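Re: Draft practice note, village roads, section 4
Ladi Wike
March, 9:40
2 comments

Colette Bodin wrote:
> I have read the draft twice and I still don't see what section 4 asks
> of the safety driver. It says "attentive at all times", which we all
> agree with, but it doesn't say when the hands go back on the wheel.
> On the Karnora route we go from open fields to houses in a very short
> stretch. Could somebody who drives it put down what they do?
> Also, does the 500 m notice apply to side roads or only to the
> main ones?

Colette, all,

I drive that route for Prolach, so I'll answer for us. The other teams may do it differently and I would like to hear from them.

The notice first. The 500 m applies to the main roads only. On side roads the draft says 100 m, but it is in the annex and easy to miss. I have asked Žydrūnas to move it into the body of the text.

On section 4, we split a village road into two stages and the driver says each one aloud, so that it ends up on the audio log. I suggest the group adopts the same.

1. Approach. Field on one side, first houses on the other. The automated system may keep control. The driver's hands are resting on the wheel and the right foot is over the brake. The second person stops typing and looks up. No software changes and no notes from this point on. Where there is no centre line, the planned path must leave room for oncoming traffic, and the driver takes over if it doesn't. A car a long way off still counts as traffic.
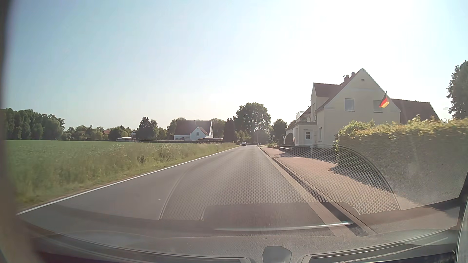
2. Built-up stretch, up to the junction. Hands gripping the wheel, speed set by the driver and not by the planner. Hedges are the main trouble on this kind of road. A tall hedge beside the pavement can hide a drive or a gate until you are level with it, and the map will not always have it. Our rule is that every private entrance is treated as if a car might come out. The same goes for a child or a dog.

Shade needs its own line in the note. When trees throw bands of shadow over the road, the camera exposure has to cope with bright and dark ground together, and we have had false braking from it at Zallcombe. The driver should be told to expect it and not to override by reflex, but to check the mirror first. If it happens more than once on the same run, end the run and log it.
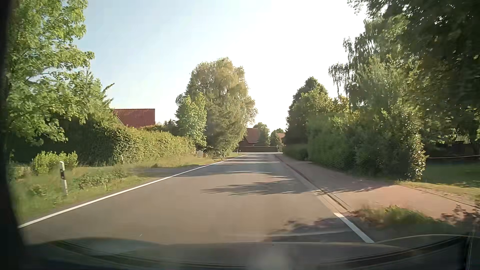
The point where control must be back with the driver should be fixed before the run and written on the route sheet. We don't leave it to judgement on the day. Hervé Bouvier argued for a fixed distance before each junction, the same everywhere. I think that works in towns but it is too blunt for village roads, where the view of the junction can change a good deal between summer and winter. I would have the route owner set it and review it when the hedges have grown.

Dashboard reflections in the windscreen should also go on the pre-run check. The draft mentions clean glass and says nothing about reflections. We take loose papers and anything pale off the dashboard before we set off. Collet have a matt cover they like, and Ludivine can say more about that.

Proposed wording for 4.2:

"On village roads the safety driver shall announce each stage aloud. From the start of the built-up stretch the driver shall hold the wheel and set the speed. The handover point shall be marked on the route sheet."

I have left 4.3 alone for now. Comments to the list please, and not to me directly, or they get lost.

Ladi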